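How to Budget for a Tabletop Robot Arm Before You Ask for Quotes

Start with the room and the table, then work up to the arm.
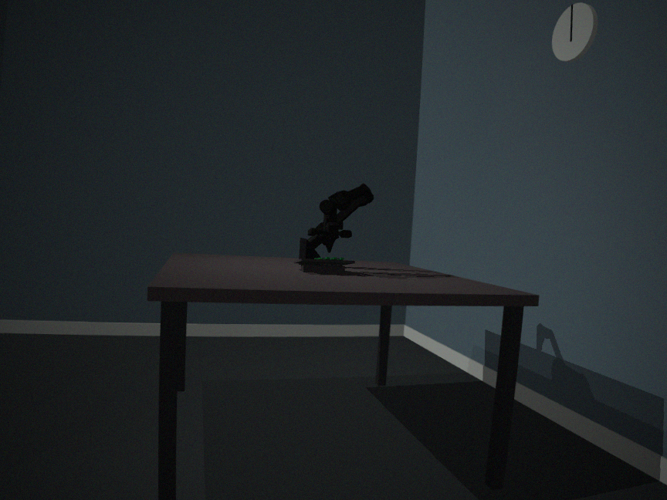
Image: simulation render, Skoken planning files / Lino Ferri

Most first budgets for a small arm are one line long: the price of the arm. The shop at Fudcombe did it that way and had to go back for more money twice. The steps below are the ones we use now at Skoken. They take an afternoon if you have your measurements ready.

Step 1. Write down the job

One sentence is enough. "Pick a small part off a tray and set it down on the same table" is a job. "Automate packing" is too broad to price. Add the weight of the heaviest part and the farthest point the gripper has to reach.

Step 2. Build the room in simulation

Use whatever simulator your integrator can open. Keep it plain: floor, walls, table, arm, tray, one part. You can skip finishes and most furniture. The render at the top of this page has a clock on the wall, but it could do without one. What matters is that the table size, the table height and the distance to each wall are your real numbers.

Place the arm where you think it should go, then move it. An arm set toward the back of the table leaves more working surface in front, but check the elbow against the wall through the full motion. Lino Ferri runs every layout with the base in at least three positions before he prices anything.

Step 3. Price the table separately

A table that holds a computer may not hold a moving arm. Ask the arm supplier for the mounting requirements in writing and give them to whoever is selling you the table. If you plan to reuse one you own, set money aside for bracing and a mounting plate anyway.

Our mounting plate and hardware came to $331. The tray cost $70.

Step 4. List what the arm quote leaves out

Go down the quote and check for each of these:

Gripper and fingers
Controller and cables
Emergency stop
Guarding, if your risk assessment calls for it
Shipping and unpacking
Training
Spare fingers and pads

On the Hastora quote the gripper was a separate page that we missed the first time. Call and ask if anything is unclear.

Step 5. Budget for light

If a camera will guide the arm, look at the lighting in your model. A low light from one side throws the shadow of the arm over the table, and a small part on a dark tray can be hard to pick out. Try a second light in the simulation first. Then price the fixture and the electrician. Ours was $1,016 for both.

Step 6. Add hours

Someone has to set the arm up and teach it the job. Napaporn Wattanapong logged 6 hours on the model and 70 on setup for the Testa cell. Use your own hourly rate, and count the time even if the person is already on salary.

Step 7. Send the same package to every supplier

Include the job sentence, the part weight, the room dimensions, the simulation file and one still from it. Ask each supplier to mark anything they would change. Put the quotes side by side using the list from Step 4, with a zero or "not included" in every empty box.

We send ours out in October so the numbers are back before the next year's budget closes. Check how long each quote is good for.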